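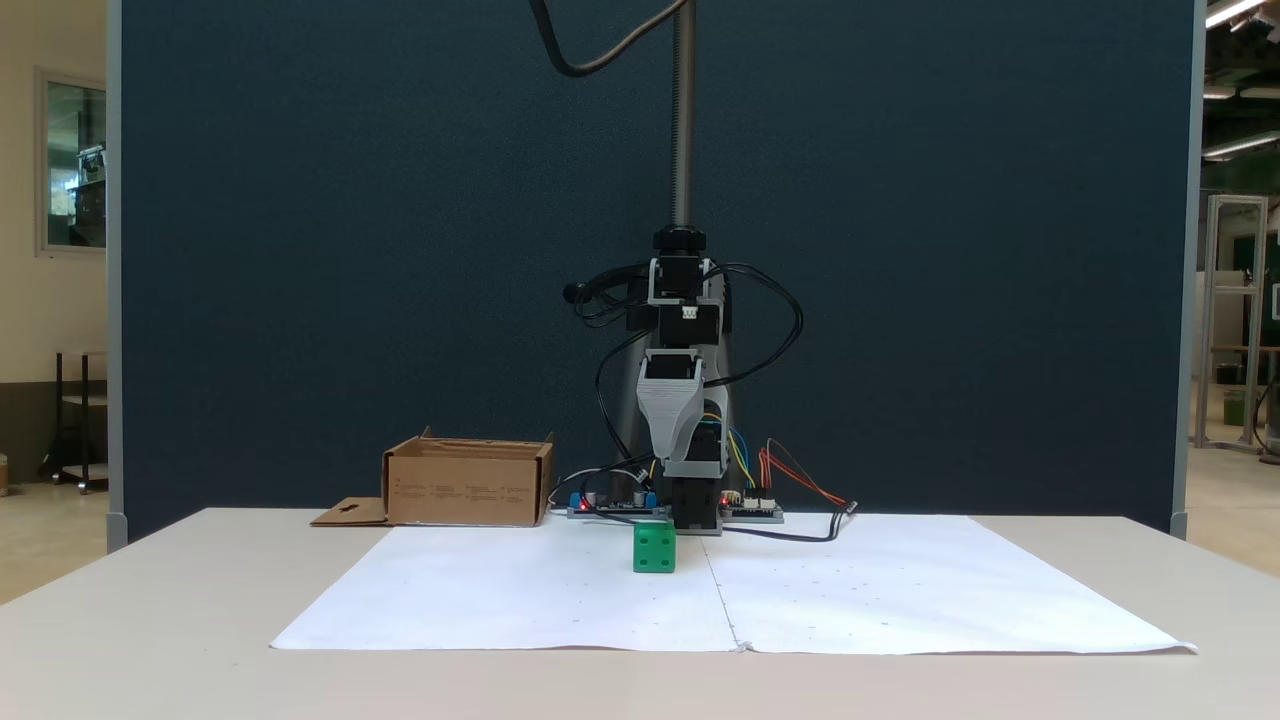 Robotic arm on a white table in front of a navy-blue partition.

Flonico Customer Support – Mobile Devices
Ticket 2092
Product: Clelura tablet, 8-inch, Wi-Fi model
Category: Charging and battery
Status: Closed

Summary of issue

The customer, Ms Augustina Appiah, reported that her Clelura tablet would not charge past 80 per cent and that, on two occasions in October, it shut down while the battery indicator still displayed 31 per cent. The tablet had been purchased new and remained within its warranty period. The customer uses the device chiefly for reading and for video calls with family, and leaves it on a desk charger overnight.

Customer's statement

"The tablet was fine until the last system update. It now stops at 80 per cent no matter how long I leave it, and it has switched itself off twice in the middle of a call. I have tried a different power point and a different cable. I would like to know whether the battery is faulty or whether this is something I can fix myself."

First response

Ms Appiah was thanked for her report and asked to supply the following:

Software build number, found under Settings, About tablet
Make and rated output of the charger in use
Whether Battery Care was switched on
Whether the tablet became unusually warm while charging

Customer's reply

Build number 897. Charger is a Hiltano desk unit with two outlets, also used for a mobile phone. Battery Care is shown as on, although the customer does not recall selecting it. The tablet is warm at the back, but not uncomfortable to hold.

Assessment

Two separate matters were identified.

The first is the 80 per cent limit. Build 897 enables Battery Care by default on any tablet that has been kept on a charger overnight for an extended period. With the setting on, charging ceases at 80 per cent by design. The release notes for the build do mention this, but the on-screen notice appears only once and is easily dismissed.

The second is the unexpected shutdown. A battery gauge that has not recorded a full charge or a full discharge for some months may drift, and the percentage displayed will then be higher than the true charge. A worn battery can produce the same behaviour, and the two cannot be told apart from the customer's account alone.
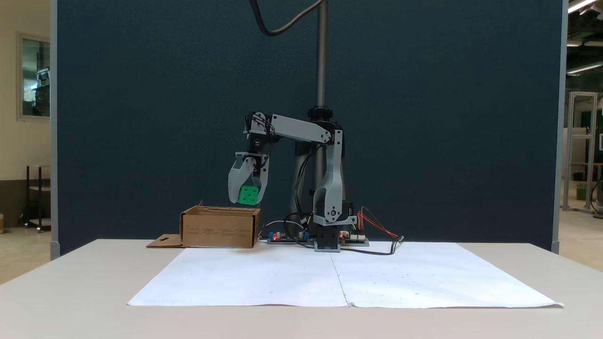 The customer was accordingly asked to carry out a gauge recalibration before any decision was made about service. The instructions sent were as follows.

Step 1. Open Settings, Battery, and switch Battery Care off.
Step 2. Use the tablet until it powers down of its own accord. Leave it off for 3 hours.
Step 3. Connect the tablet to the charger supplied in the carton, with no other device attached. Charge to 100 per cent without switching it on.
Step 4. Leave it connected for one further hour, then restart and open Settings, Battery, Battery health. Record the figure shown.

Ms Appiah was also advised that the Hiltano unit divides its output when both outlets are occupied. This would account for slow charging. It would not cause the shutdowns, and she was told she could return to using it once the test was complete.

Customer's reply

Recalibration completed. The tablet reached 100 per cent. Battery health is shown as 74 per cent. It shut down again the following evening, this time with 22 per cent displayed.

Further assessment

A battery health figure below 80 per cent within the warranty period meets the threshold for replacement under the Clelura service terms. As the shutdown recurred after recalibration, gauge drift was ruled out as the sole cause. The case was escalated to the Bragança service centre with a recommendation for battery replacement at no charge to the customer.

The customer was asked to back up her files, remove the screen lock and any memory card, and return the tablet without its charger or case. A prepaid satchel was posted to her address.

Service centre report

Battery replaced. Charging port inspected and cleaned, no damage found. Device charged to 100 per cent and run down under video playback, powering off at 1 per cent. Battery health after service: 100 per cent. Software left at build 897, with Battery Care off as requested by the customer.

Resolution

Tablet returned to the customer, who confirmed receipt and reported no further shutdowns after a week of normal use. She asked whether Battery Care should be switched back on. Agent's advice: for a tablet left on charge overnight the setting is recommended, on the understanding that the indicator will stop at 80 per cent – it may be switched off before travel whenever a full charge is wanted.

Internal note

Wording of the Battery Care notice in build 897 has been referred to the software team for review. Agents receiving similar reports should check the setting first and request the battery health figure before issuing a satchel. Related enquiries should be linked to ticket 2092.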